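What the Handling Cell Asks of Us

When Lellmont placed its first robotic handling cell on the Dasville floor in November, the notice posted by the time clock ran to four sentences. Three concerned safety. The fourth stated that no positions would be eliminated. That statement has been kept, and the company deserves credit for it. A position, however, is made up of tasks, hours, and a certain standing among one's coworkers, and all of these have changed.

Before the cell arrived, 11 people worked the small-parts benches. Six of them now divide their shift between bench work and tending the machine. Tending means setting out pieces, watching the arm approach them, and recording each attempt on a sheet. The work is lighter on the wrists. It is also quieter and more solitary, and it requires a steady kind of attention for which the present pay scale has no name.

Laurinda Louro, who has 15 years at the benches, put the matter plainly at our last shop meeting. "I used to be asked how a part should be held," she said. "Now I am asked whether it was." Her remark should be taken seriously by management at Lellmont and by the engineers at Melico who supplied the cell. The knowledge of how to hold a part did not come from a manual, and it will not remain in the building if the people who have it are treated as observers.

The objects used in the cell are modest, and the scale of the work is easily misjudged by those who have only read about it. 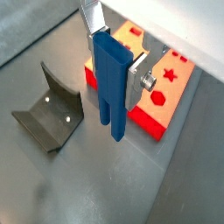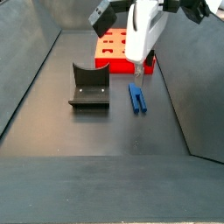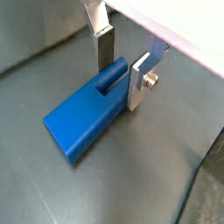
Work of this size seldom draws the notice of a board or a newspaper. It is nevertheless where the terms of automation are settled, one task at a time, often before anyone has thought to negotiate them. The Gallardo plant waited until its second year to write job descriptions for its cell attendants. By then seven experienced people had asked to transfer out.

Dasville still has time to proceed differently. Tending should be classified as skilled work and paid accordingly. Attendants should have the authority to stop the arm without explaining themselves to a supervisor first. Their written notes should go directly to Melico, with their names attached, and should receive a written reply. The pay classification is the most urgent of these measures and should be settled before a second cell is ordered.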